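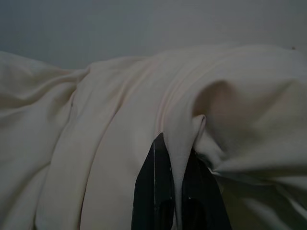
Off-white fabric, bunched up

Ticket 44: Drandach steam station loses pressure
Opened 2026-05-18 by Naveen Goel
Status: solved, left open for notes

First off, I love this iron and I want it back at its best! It heats up in no time and the first few minutes are glorious. Then the steam drops to a feeble puff and the pressure light starts blinking. It has done this on every big cotton load lately, with the tank full and the dial on high.

What I've tried so far:
Emptied and refilled the tank. No change.
Swapped to filtered water. A bit quieter, same fade.
Straightened the hose, which had a kink near the base.
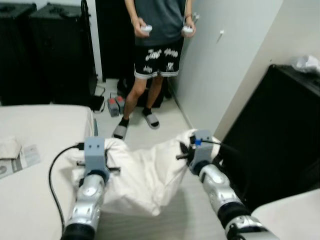

The hose helped more than I expected, and I got a whole duvet cover done before the light came on again. The fade now starts at 5 minutes, so there's clearly something else going on inside the boiler. I last ran the descale cycle in July, and our water is very hard.

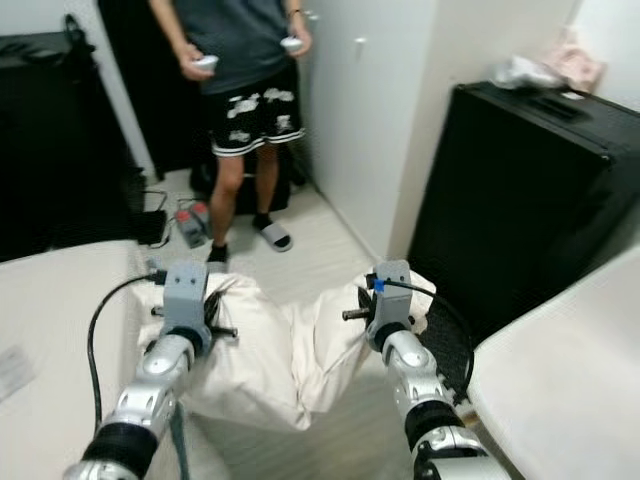 Sarla Dwivedi wrote back that a kink and limescale often turn up together on this model, and suggested a descale with Natex powder, left to stand for 30 minutes with the plug out, then two full rinses.

Done this morning. So much grit came out! Steam has held steady through a full tank and the light has stayed off.
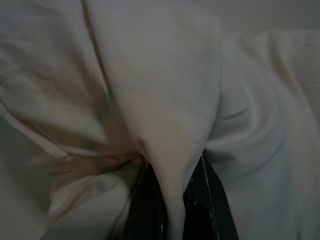
Does the rinse water have to be filtered too?
Tap water is fine for both rinses. Save the filtered for ironing.

Brilliant, thanks. I've ordered a second sachet from Solanki and set a reminder for the next descale.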